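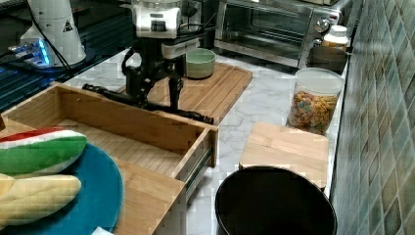

*An open drawer in light wood, with the metal slide on the outside of the side wall.*

## Drawers that stick, sag or won't shut

Most drawer trouble comes down to dirt, loose screws or too much weight. Work through it in that order before buying parts.

### Clean the slides first

Crumbs and pet hair collect on metal runners and set hard with old grease. Take the drawer out. On many slides you press a small plastic lever on each side and pull, though some older ones lift up and out at the front. Vacuum the runner, then wipe it with a rag and a little dish soap in warm water. Dry it well. If there is black gunk in the ball bearings, an old toothbrush gets most of it.

Use a dry silicone spray, a short burst on each side, and run the drawer in and out ten times. Don't use cooking oil. It feels fine for a week and then turns to glue. I did this in 2,653 square feet of rental house before I learned better, and had to clean every slide in the place twice.

### Tighten, then fill

Check the screws that hold the runner to the cabinet. If one spins without biting, the hole is stripped. Take the screw out, dip two or three wooden toothpicks in wood glue, push them in and snap them off flush. Leave it overnight and put the same screw back. A longer screw is tempting but can come out through the other side of a thin panel.

If the drawer rubs on one side only, the runners are probably not level with each other. Measure from the cabinet floor to the runner at the front and at the back, both sides. An eighth of an inch off is enough to make it bind.

### Wooden runners

Old dressers with wood-on-wood runners want wax. A plain white candle stub works. Rub the bottom edges of the drawer and the strip it rides on. If there is a shiny worn patch, sand it lightly with 200 grit first, then wax. Drawers that only stick in summer are swelling with the damp, so wait for dry weather before you plane anything off - I've seen a good dresser end up with a rattling gap all winter.

### Smells

- Empty the drawer and leave it open for a day.
- Wipe with equal parts white vinegar and water, on a cloth that is damp but wrung out.
- For old tobacco or mothball smell in bare wood, one thin coat of clear shellac on the inside usually ends it.

### Weight

Cast iron and canned goods belong in a low cabinet unless the slides are rated for it. The rating is often stamped on the metal near the back. Ottar Backlund wrote in to say his pan drawer dropped at the front every November, when the big roasting pans went back in. He moved the two heaviest to a shelf and has had no trouble with it after that.

### When to replace

Bent runners and missing bearings can't be fixed. Measure the length of the old slide when closed and buy the same length and the same mounting style. Keep the old screws until the new ones are in.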